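November 21, 2024
Budley project, student group notebook. Written up by M. Strebel

Second evening on the laundry task. Frei wants a plan for the January showing by the end of the week and I am not going to promise one on the strength of what I have in the log so far.

The claim in the group's report is "door opening solved". I went back through the log. 17 attempts with the new grasp routine, 10 marked as success. Reading the notes beside them, success means the fingers touched the door rim and the arm did not fault. Two of the 10 mention the door moving at all. I have changed the column heading to "contact" and added a separate one for "opened". The group will grumble. Fine.

Flinudar (the planner, version the students forked in spring) still gives a different approach path each time it is started, same start pose, same target. Lanard team say this is normal for sampling planners and I should fix the seed. I know it is normal. Fixing the seed hides it. If the grasp only works from one path then it does not work, and I would like to find that out here and not in front of parents.

The training set is 3,621 labelled stills. Sounds plenty. I paged through a good chunk over lunch and they are nearly all taken square on to the door, same distance, same lamp. The detector scores beautifully on the held-out part, which comes from the same sessions. I don't believe the score. Asked for the split to be redone by session. Was told it would "make the numbers look worse". Yes.

Wrist calibration: redone, left and right. Right was out by more than I like. Don't know for how long. Earlier results for the right arm should be treated as doubtful until somebody repeats them.

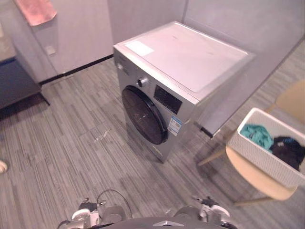
Door detection from an angled start is the bit I would put effort into next. The students' code fits a circle to the dark area and takes the centre as the target, fine head on, poor as soon as the machine is turned. With the front facing off to the lower left like this the round door comes out as an ellipse, and the black rim and dark glass are so close in tone that I doubt the edge finder can tell one from the other. There is also a highlight along the top of the door that could easily be taken for an edge. Try: fit an ellipse, ignore bright arcs, use the flat top panel for the heading.

To do:
- split by session, retrain, write down the score whatever it is
- repeat right arm runs
- three start angles, not one
- ask Frei what the showing has to include. If it is the whole job with clothes in, the answer is no for January

Battery two on charge, bay left.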